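Section 6: Recording Suturing Demonstrations by Remote Control
Tendley Trainer Set-up Guide, revised Mar 2, 2023 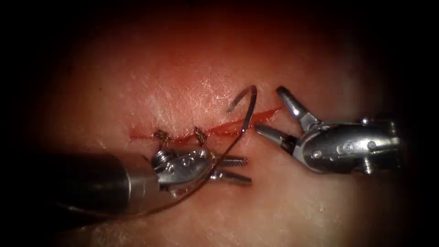

Figure 6.1. Two stitches tied, third needle pass under way, right jaws open.

Read Section 5 (Homing and Clutching) first. People who skip it tend to find it again within the hour, usually in a worse mood.

This section covers recording a run of stitches on the Pisenard practice pad from the operator console. The arms learn from what you do, including the bits you would rather they didn't. If you hum and haw over every needle pass, so will they.

6.1 Before you start

1. Fix the pad to the tray with all four clips. Three clips is a hinge.
2. Set the lamp so the brightest patch falls on the incision. Dark corners are fine; the arms have no business there.
3. Open the Womon software and choose New Demonstration. Enter your own name as operator, even if you are borrowing someone else's login. Especially then.
4. Set motion scaling to 2. Higher settings feel heroic and record badly.
5. Open and close both sets of jaws once from the console. If the wrong side moves, your hand controls are swapped. See 5.4.

Note: The labels LEFT and RIGHT always mean left and right as seen on the monitor. Efua Ankrah fought for this wording through most of February and would like it respected.

6.2 Recording a stitch

1. Press the foot pedal once. Wait for the tone before you move anything.
2. Start at the left end of the incision and work toward the right.
3. Drive the needle through both edges, following its curve. Pushing it straight tears the pad, and pads are not free.
4. When the tip is clear of the surface, bring the right instrument in with its jaws open wide. Stop beside the needle for one full second. The software uses the pause to mark the start of the grasp.
5. Close on the needle and draw it through in one smooth arc. Keep the left jaws low and close to the incision, ready to steady the edge.
6. Tie off, trim the tails and move both instruments clear.
7. Press the pedal again to end the stitch. Each stitch is saved as its own segment.

Caution: Watch where the thread goes. It likes to wander behind the left wrist and down along the shaft. A loose trail is harmless, but a loop around the wrist will tighten on the next roll. If you see a loop, stop, press HOLD and back the wrist out slowly.

Caution: Never reach into the tray while the pedal light is green. The arms can't tell your finger from a pad, and have had much more practice on pads.

6.3 How many is enough?

A first training set needs 18 good stitches from one operator. Adding a second operator helps, provided the two of you tie the same knot. Bernice Sowah at the Lamptey workshop once handed in more than 1,000 segments, which was very kind of her and filled the drive. Please delete failed starts as you go.

Take a break every 15 minutes. Tired hands drift, and the drift gets recorded with everything else.

6.4 If something goes wrong

Needle dropped: Leave the recording running and pick it up with either instrument. Tag the segment RECOVERY. These are useful, so don't be shy.

Jaws close on nothing: Check the depth view before trying again. Do not stab about hopefully.

Stitch pulled too tight: Finish it, tag it REJECT and carry on with the next one.

No tone at the pedal: The pedal is unplugged. Check the end under the desk, where your foot has been.

Continue to Section 7 for reviewing and trimming segments.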